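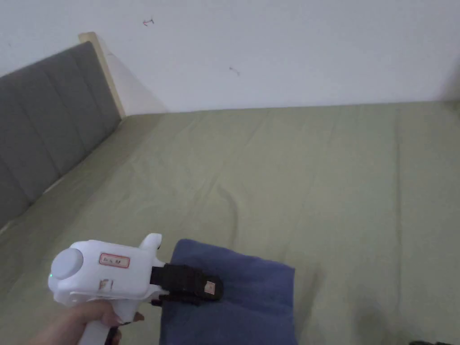
Wiroj Limsakul wrote:
> Fold everything flat on the bed first, navy and other darks included, and the Furness bags will hold a whole winter's worth. I got 29 pieces into one in December and they came out fine.

Fine by whose standard? I tried the same thing with dark cotton and ended up with creases that took an evening of ironing. Flat folding on a mattress is soft going. The fitted sheet gives under your hands, the edges drift, and you press down harder to make up for it. I'd want a table.

I'm also not sold on paying 80 dollars for a set of 4 bags. The Zedell ones cost less and I doubt anyone could tell them apart once they're under the bed. Has anybody kept either kind going for more than a year? The seals are what I'd ask after.

Pongsiri

Posted May 31, 2019 by Pongsiri
387 views | 4 comments | 0 shares

Recent in this list:
Sage or gray sheets with a gray headboard
Zurkotar drawer dividers, worth it?
Getting lint off navy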